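About Posevwood

Posevwood records examples of everyday handwork for teams that train robots.

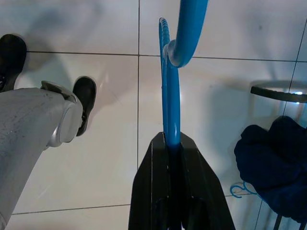
The company was started by Tadeusz Krajewska and Ilse Nijs in a rented unit in Astport. Tadeusz had spent years fixing packing machines and Ilse ran the training side of a commercial laundry. They had both seen the same problem from different ends. A machine could be set up to do one thing very well, but as soon as the shirt was a different shirt, somebody had to come and set it up again. Learning systems deal with that better, provided they have been shown enough shirts.

We do the showing. A person guides a gripper through a household task from start to finish, and we record what the wrist camera sees along with the position of the arm and how far the fingers are open. One run of one task is what we call an example. A customer's order usually calls for 700 examples of a task, done in different rooms, by different people, with different objects.

What we record

Most of our work is with clothes and the things that go with them: hangers, racks, hooks, drawers, baskets. Cloth is hard for a robot. It doesn't keep its shape, it hides what is under it, and two sweaters from the same shop will drop off a hanger in two different ways. Plastic hangers bring their own trouble, as they turn thin when seen from the side and the hook can end up out of view. We also record kitchen tasks and simple tidying, and we take on other work if we have the room for it.

We don't build robots and we don't train the models. Customers get the recordings, the written labels and a short report on anything unusual that came up.

How a task is set up

Every new task starts with a trial of two sessions. The operator tries the task several ways and Ilse writes it up as a one-page sheet. The sheet says where an example begins, where it ends and what counts as a failure. It leaves the rest open. Early on we gave operators exact steps to follow, and the examples came out so much alike that they were of little use to the customer. Now people are asked to work the way they would at home, at a normal pace, and to move things around between runs.

Failed runs are kept. If a hanger slips and the operator picks it up again, that goes in with a label saying so. Some customers ask for these separately - they want the system to see how a mistake gets put right.

Floors, lighting and furniture are changed often. We have tile, carpet and bare boards in the Astport unit, and we also record in homes where the owner has signed up with us and been paid for the day.

Checking and labeling

All recordings go through Plarero, the review tool Tadeusz wrote for our own use. A reviewer watches each example at full speed, marks the start and end of each grasp, and writes one plain sentence saying what was done. A second reviewer sees the same example without the first one's notes. If the two don't agree, it goes to a third person or is dropped.

Our largest set so far is Onu, a collection of clothes-handling tasks. We recorded over 1,000 examples for it, and 656 passed both reviews on the first round. Most of the others were held back for poor timing marks and were fixed later. Onu is open to university groups on request.

Working here

Operators come to us from all kinds of jobs. No technical background is needed. Training is paid and takes place in Astport, and new operators work next to an experienced one until both are happy with the results. Sessions are kept short, with breaks in between, as holding the gripper steady is tiring on the forearm.

The next training group starts in April. To apply, or to ask about an order, use the contact form and say which of the two it is. Ilse answers questions about operator work and Tadeusz answers the technical ones.

Page last updated 30/03/2019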